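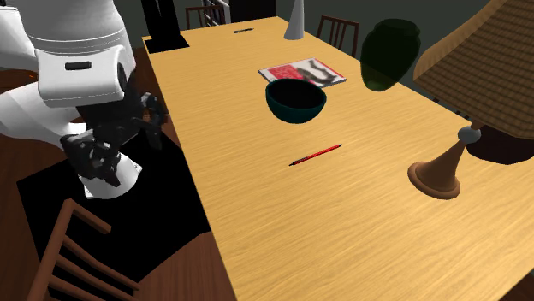 Page last changed: 2024-08-31

Solid shampoo bars: residue after a fortnight?

dinimen_80
I swapped my bottled shampoo for the Zuso oat bar at the start of August. First week was fine. Now my hair feels coated at the back, and the comb comes away with a greyish film on it. My hair is fine and just past the shoulders. We have hard water. Is this the bar or am I doing something wrong?

petal1418
Hard water. If the bar is made from soap it leaves scum on the hair the same way it does round the bath. Check the ingredients. If you see sodium olivate or sodium cocoate near the top, it's soap.

dinimen_80
Sodium cocoate is second on the list. The box just says "shampoo bar".

Arboleda
I don't agree that it has to be the water. Mine is hard too and I've used the Zuso bar for 8 months with no film at all. Most people rub the bar straight on the head and use far too much. Lather it in your hands, wash the scalp only, and rinse for longer than you think you need.

petal1418
Is your hair short though? It makes a big difference.

Arboleda
Chin length. So yes, fairly short.
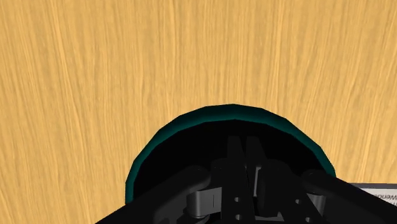 I still say try rinsing for longer before you throw out a bar you've paid for. A spoon of cider vinegar in a jug of water as the last rinse helps as well. Keep it out of your eyes.

kettle_15
Vinegar made my scalp itch so I stopped. I moved to the Jomano bar, the unscented one, and it isn't soap based. No film. It does go soft if you leave it sitting in water, so get a dish with holes in.

dinimen_80
What does the Jomano one cost?

kettle_15
I paid 8 pounds. It lasted me longer than a bottle does.

Arboleda
That's a lot for a bar that goes soft.

dinimen_80
Tried the vinegar rinse last night. The ends are better, the back is still a bit waxy. I'll give it two more washes, and if it's no better the Zuso can go by the sink for hands.

petal1418
Wash your comb and brush too or you'll put the film straight back in.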